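Suturing bench open day, Trirnley Building

Visitors were taken through the robotic suturing bench on Thursday in groups of up to 12, with 98 people through the door by mid-afternoon. Gisela Henríquez ran the bench and Kavitha Poojary handled questions at the rail. Each session lasted 40 minutes, split between a talk on instrument control and time watching the work on tissue.

The talk covered motion scaling first. The bench was set to 3:1 for the day, so three centimetres of travel at the hand controller gives one centimetre at the tip. Alvar Viklund then went over how the wrist pitch and yaw are driven by cable, and why cable tension is checked before every session. The Suten control software logs joint positions throughout, and a set of plots from an earlier run was available as a handout. 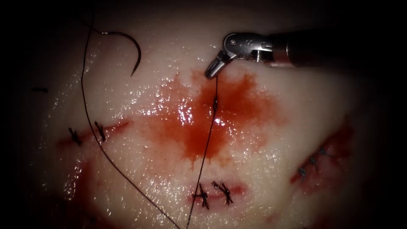
Instrument over the tissue pad, thread held at the jaw. Three incisions closed with knotted black stitches; curved needle and second strand at upper left.

Thread handling took up most of the questions. The instrument gives the operator no direct sense of tension at this bench, so pull has to be judged by eye from how the thread and the tissue edges behave. Etenesh Gebremichael described the scoring sheet used for trainees, which records stitch spacing, distance from the incision edge and the length of the cut tails. Marks are taken off for gripping the thread in the middle of a length that will end up in the knot, as the jaws can fray it. Loose strands left on the pad are not scored, but trainees are expected to know where the needle is at all times.

A visitor from the Lindqvist training program asked how much practice is needed before the closures become consistent. The bench has logged 320 trainee sessions to date, and spacing usually settles well before knot tension does.

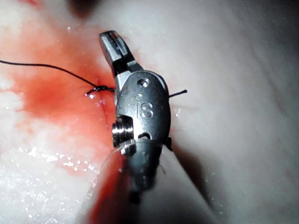 Closer view at the wrist, with the jaws beside a tied knot and a short cut tail to the right of the housing. The letters "IS" are on the face of the housing.

The close view was useful for explaining the order of the joints, from the jaws back through the wrist to the shaft. Glare off steel and moist tissue is a known problem at this distance, and Trefor Beddoe is testing lower light levels and a revised exposure setting.

Handouts and the blank scoring sheet can be collected from the Aketti Room. The next open day is planned for April, with the same session length and a longer question period.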